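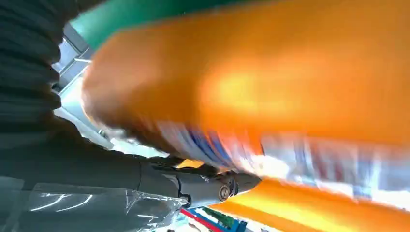 橙色包装，表面有浅色印刷条

家里怎样存放和分装干货

打印本页 | 用电子邮件发送

米、面、豆子、木耳、香菇、粉丝这些东西，买回来往柜子里一塞，过几个月再翻出来，常见的结果是生虫、受潮，或者同一样东西开了两袋。下面的做法适合普通家庭厨房，不需要添置很多东西，一个下午能做完。以后每个月花一点时间维护就够了。

一、先清柜子

把所有干货拿出来，放在餐桌或者铺了布的地上。不要一格一格地整理，一格一格整理的话，同类的东西永远分散在几个地方。

柜子腾空以后，先用吸尘器的扁嘴吸四个角、隔板的接缝和层板托的小孔。米象和粉螟的幼虫喜欢待在这些地方，光用抹布擦不到。吸完用拧干的热毛巾擦一遍，再用干布擦一遍，柜门敞开晾到完全干。木柜子至少晾 3 小时，雨天多晾一会儿。

不要在柜子里喷杀虫剂。

二、检查每一袋

逐袋看生产日期和保质期。日期印在封口边上的最容易被剪掉，剪掉了又想不起什么时候买的，就打开闻一闻、看一看：

面粉有哈喇味或者结成硬块，扔掉。
大米颜色发黄发暗、有霉味，扔掉。淘洗去不掉黄曲霉毒素，煮也去不掉。
花生、核桃、芝麻有苦味或油哈味，扔掉。
豆子表面有圆形小孔，说明里面有豆象。孔少的时候有人挑一挑继续吃，我一般整袋处理。
木耳、香菇发黏、长毛，扔掉。
粉丝和干面条受潮后表面会有斑点，有斑点的扔掉。

生了虫的东西要扎紧袋口再扔，当天拿出门，不要放在厨房垃圾桶里过夜。

三、分类

按使用频率分，比按品种分好用。我家分成三类：

每周都用的：大米、面粉、挂面、燕麦、黄豆。
每月用几次的：红豆、绿豆、薏米、木耳、香菇、粉丝、淀粉。
偶尔用的：莲子、百合、银耳、糯米粉、西米、各种节令材料。

第一类放在腰和眼睛之间的高度，第二类放在上面一层，第三类放最高层。特别重的米桶放在最下面，不过要离地，垫一块木板或者塑料架子，不要直接贴着瓷砖。南方的梅雨季节瓷砖会出水，桶底一圈都是湿的。

四、选容器

容器不用成套买。决定好坏的是盖子，瓶身是玻璃还是塑料差别不大。

带硅胶圈的卡扣玻璃罐密封最好，适合放坚果、木耳、香菇。缺点是重，放高处不安全。

方形塑料盒省地方，适合放挂面、粉丝、豆子。我用的是 Moveck 的方盒，900 毫升的那种，一盒刚好装下一袋 400 克的红豆还有富余。别的牌子也可以，买之前把盖子扣上，拿起来轻轻捏盒身，漏气的能听见声音。

旧的果酱瓶、咖啡瓶洗净晾干以后都能用。瓶盖里的垫圈有味道的话，用小苏打水泡一夜。泡过还有味道，就拿去装绿豆一类要淘洗的东西，不要装茶叶和坚果。

不建议用的是宽口的饼干铁盒。盖子看着紧，其实一圈都在透气，锈了以后还会掉渣。

五、要不要拆原包装

这件事各家做法不同，下面是我的标准。

小袋的、带自封口的，不用拆，直接立着放进收纳筐。袋子上有日期、有配料、有煮法，拆掉反而麻烦。

大袋没有封口的，拆开倒进容器。倒之前把袋子上印着日期和煮法的部分剪下来，贴在容器背面或者塞进盒子外侧的标签袋里。不要塞到容器里面和食物放在一起，印刷面会掉色。

真空包装的米，没开之前不要动。开了以后真空就没有了，和普通米一样保存，尽快吃完。

介于两者之间的，比如一公斤装的燕麦片，可以连袋子一起放进罐子，袋口卷紧夹好。这样多一层，取用慢一点，但是罐子不用经常洗。

六、分装步骤

1. 容器洗净，倒扣控水，再正过来敞口放到彻底干。急用的话用吹风机冷风吹内壁，摸上去没有潮气才能装。
2. 手和勺子都要干。
3. 面粉、杂粮粉装之前先过筛，虫丝和小结块都能看出来。
4. 新买的米和豆子，密封好放冰箱冷冻室 3 天，再拿出来装罐。拿出来以后不要马上打开，等回到室温、袋子外面的水珠干了再开，否则水汽会凝在米上。
5. 装到离盖子一指的位置，不要装满。装满了勺子下不去，粉类还会顶住盖子。
6. 放干燥剂。食品级的才能用，不要用鞋盒里拆出来的。坚果和木耳放一小包，米和面粉不放也行。
7. 盖好，擦干净外壁，贴标签。

新旧不要混装。旧的没吃完，新的先留在原袋里，等罐子空了、洗过了再倒。最省事的人往往在这一步出问题，罐底那一层会一直留在里面，几年都吃不到。

七、标签怎么写

标签只写三样：名称、开封的月份、到期的年月。字写大一点，用油性笔。美纹纸胶带最好用，撕了不留胶。

写名称的时候写清楚品种。糯米粉、粘米粉、玉米淀粉、木薯淀粉放进罐子以后看上去差不多，只写一个“粉”字，到时候要一个一个尝。

标签贴在正面偏下的位置。抽屉里的容器要贴在盖子上，从上往下看的时候才看得见。

八、几样东西的具体放法

大米：夏天一次不要买超过一个月的量。冬天可以多买一点，十月以后天气干，放 3 个月问题不大。米桶旁边不要放水果。

面粉：怕潮也怕串味，远离洗衣粉和调料。全麦粉含油多，放冰箱冷藏，开封后 6 周内用完。

坚果：剥了壳的一律冷藏，吃得慢的冷冻。吃之前拿出来放一会儿就行。

干香菇：密封，避光。受潮变软但还没有发霉的，可以平铺在烤盘里用烤箱最低温烘一会儿，凉透再装回去。

木耳和银耳：很占地方，又容易碎，用大一点的方盒，上面不要压东西。

虾皮、小鱼干：冷冻。很多人放在柜子里，结果整个柜子都是味道，还招虫。

粉丝和粉条：长的不要硬折，找一个长盒子，或者用纸包好横放。

辣椒干、花椒、八角：放小瓶，不要放在灶台上方。灶台上面热气大，放几周香味就淡了。

九、日常维护

每个月选一天看一遍，我一般是月底的那个星期五晚上，饭后十分钟就够。看三个地方：罐子底部有没有粉末和虫丝，标签上有没有快到期的，柜子角落有没有小蛾子。

快到期的挪到最外面一排，周末先吃。杂豆剩得不多的，几样倒在一起煮粥。粉类剩一点底子的，摊饼用掉。

新东西买回来放里面，旧的推到外面。超市补货就是这么做的，在家里也一样。

柜门内侧可以贴一张纸，写上现有的东西，用完划掉。我妹妹的邻居 Nuria Birhane 用的是一块小白板，挂在冰箱侧面，买菜前拍一张照片带走。两种办法都可以，选一个自己愿意坚持的。

十、发现虫子以后

不要只处理那一袋。把同一层的全部拿出来，逐个看。没有开封的塑料袋也要看，粉螟的幼虫能咬穿薄袋子，袋子上会有针眼大的洞。

没有受影响的，全部进冷冻室，3 天以后再放回去。柜子按第一节的办法重新吸一遍、擦一遍，然后空着放几天。有小蛾子飞的，可以在柜子里挂一张食品蛾专用的诱捕贴，Cundow 和 Kravets 两个牌子我都用过，区别不大。诱捕贴只能抓公蛾，作用是让你知道还有没有，不能代替清理。

花椒包、蒜瓣、干海带防虫的说法很多，我试过花椒和蒜。花椒包放在米桶里，虫子少没少看不出来，米有了花椒味。蒜瓣时间长了会发霉。密封和低温比这些可靠。

十一、常见的疏忽

勺子留在罐子里。勺柄上有手上的潮气，每次都带进去一点。

用湿手抓木耳。抓完剩下的那些，过两周就软了。

买大包装图便宜。两口人的家庭，五公斤的面粉大多吃不完。

罐子放在洗碗机或者冰箱的上面。这两个地方都有余热，油分大的东西变质很快。

把干货和洗涤用品放在同一个柜子。Gilach 那种带香味的洗衣片，隔着两层塑料袋也能让挂面串味，煮出来才闻得到。

打印本页 | 用电子邮件发送给朋友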